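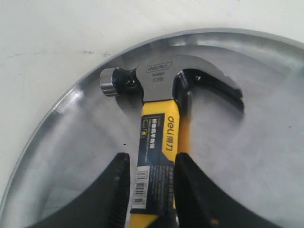
## Give the hammer a tray

I've been keeping a workshop of one kind or another going for a long time now, and the best thing I ever did for it came out of the kitchen. It's a round metal tray, the sort you'd bring drinks out on, and my hammer lives on it while I'm working. That's pretty much the whole tip, but I have a lot to say about it, so get comfortable!

I used to set the hammer down wherever my hand happened to be. On the stool, on the windowsill, once on top of the paint can I was about to need (I knocked the lot over, and there's still a gray patch on the floor to remember it by). Now there's one place for it, it's shiny enough to spot from the door, and I don't walk in circles anymore.

A few things I've learned about trays:

- Get one with a raised rim. Nails roll, and a rim stops them.
- Steel is better than plastic. Plastic cracks the first time you drop a hammer on it, and you will.
- Scuffs are fine. Please don't buy a nice one for this. Thrift stores are full of them and the ugly ones are cheapest.
- Make sure you can lift it with one hand, tools and all, so you can carry the whole job from room to room.
- If yours slides around, a damp dishcloth folded flat under it will hold it still. A piece of that rubbery shelf liner works too, and you can leave it there.

The handle can hang over the side, by the way. I like it that way, it's easier to grab.

## Buy the yellow one

If you're choosing between two hammers that feel the same in your hand, take the bright one. Mine is a deli with a yellow handle, and I can find it in long grass, in the back of the car and under a pile of dust sheets. My old hammer had a plain brown wooden handle and it spent one whole winter lying in the flower bed, where it looked exactly like a stick. By May the head was orange.

If you already own a dull one and you're fond of it, wrap a band of colored tape near the bottom of the handle, below where you grip. I did this with all my screwdrivers on a Friday evening with the radio on and it was a very nice evening.

## Getting rust off the head

That orange head did come clean, so don't throw yours out. Rub it dry with a ball of fine steel wool first, then put a little household oil on a rag and go over it again. For the stubborn spots I use sandpaper, 200 grit or close to it, and I stop as soon as I see gray. Wipe every bit of oil off the striking face when you're done. An oily face skids off the nail and onto your thumb — ask me how I know.

I keep my rag in an old Gondal coffee tin with holes in the lid, but if you've been using linseed oil or anything like it, lay the rag out flat outdoors to dry before it goes anywhere near a bin or a tin. Those can heat up all by themselves when they're bunched up. Plain mineral oil isn't the same worry.

## Pulling nails without ruining the wall

Slip something flat under the head of the hammer before you pull. I use a Stoveck spatula that lost its handle years ago, and a paint stirrer or a scrap of thin wood is just as good. It spreads the push, you don't get that half-moon dent in the plaster, and on a long nail it gives you extra lift as well.

If the nail squeals and won't come, stop and change to a taller block. People keep yanking at the same height and all they do is bend it.

My neighbor Humaira Marwat pulls hers with a folded towel under the hammer, which I thought was silly until I tried it on painted trim. It's slower but it doesn't leave a mark. I do it her way indoors now and my way in the shed.

## Leave some room on the table

I clear the table before I start, and I mean properly clear it, down to what the job needs. A big red button on a square base can stay if that's what you're working on, and the tray goes next to it, off to the side where your sleeve won't catch it.

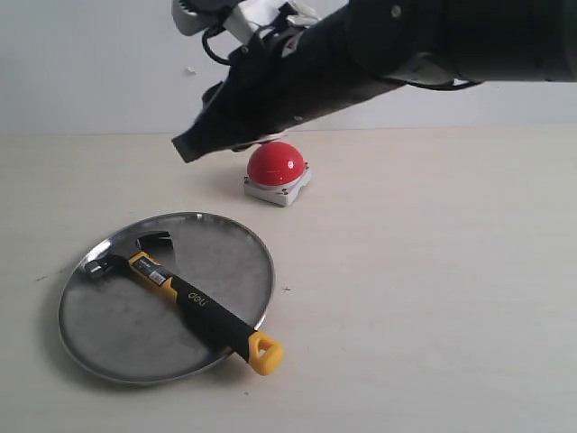

I like a pale top for this kind of work. Small screws and pins show up on it right away, and so does every speck of dirt, so you'll find yourself wiping it more often than you would a dark one. Warm water and one drop of dish soap does it. Wring the cloth out hard, go over it once, and dry it with a towel so you don't get streaks.

For a wooden bench I'd skip the water and use a stiff brush. Mine came from the Skumano sale and has lost a third of its bristles, and it still gets into the corners better than the vacuum does.

## Hang it up at night

The tray is for working hours. When I finish, the hammer goes back on the wall, and if yours has a hole in the end of the handle you don't even need a bracket. One long screw, left sticking out a little and angled slightly up, will hold it fine. Put it at elbow height and away from the door.

Then I tip the leftover nails from the tray into a jar, give the metal a wipe, and stand it on its edge behind the Groleck bins. Bent nails go in a separate jar. I've been promising to straighten those since we moved in, and the jar is nearly full.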